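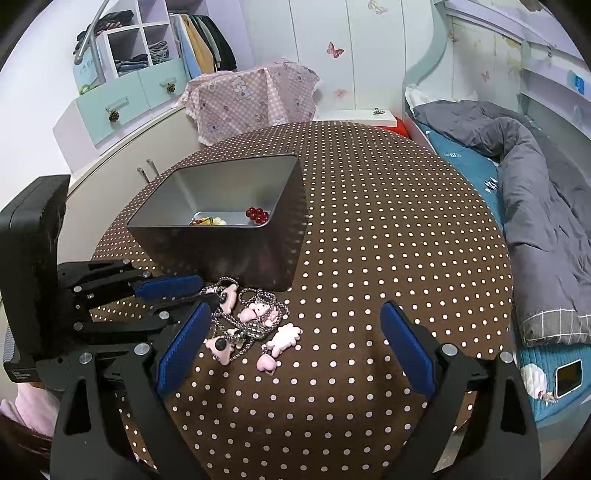 Figura 3. La lata abierta y, delante, las cadenas con colgantes rosas.

3. Preparar la mesa y sacar las piezas

Si vienes del capítulo anterior ya tendrás elegido el hilo (yo sigo con el Carkum de siempre, aunque el Stulo también aguanta bien). Ahora toca la parte que más me gusta, ¡desparramarlo todo!

1. Pon un mantel o un paño grueso. Sobre la mesa pelada las cuentas ruedan y acabas a cuatro patas con una linterna, te lo digo por experiencia.

2. Saca primero las cadenas enredadas y déjalas fuera de la lata. No tires de las puntas: busca el centro del nudo y ve abriéndolo con dos alfileres.

3. Mide el cordón. Para un collar corto yo corto 63 cm, y para uno de dos vueltas, 90. Esas medidas ya incluyen lo que se come el nudo.

4. Pega un trocito de cinta en un extremo del cordón para que no se te escape nada mientras enfilas.

5. Coloca los colgantes sin ensartar, en el orden que quieras, y déjalos así un rato. Yo casi siempre cambio alguno de sitio al volver con el café.

Nota: si usas los cierres Kristiansen, pasa la anilla antes de la primera cuenta. A mí se me olvidó en el collar de mi sobrina y tuve que desmontarlo entero, qué rabia.

Precaución: las cuentas pequeñas, lejos de niños y gatos. Y el pegamento del nudo, con la ventana abierta y 30 minutos de secado sin tocarlo (sí, ya sé que apetece).

El truco de los alfileres me lo enseñó Aurélien Renaud, y desde entonces no he vuelto a cortar una cadena.

6. Cuando te guste el orden, empieza a enfilar por el lado contrario a la cinta. Los nudos de remate van en el apartado 4.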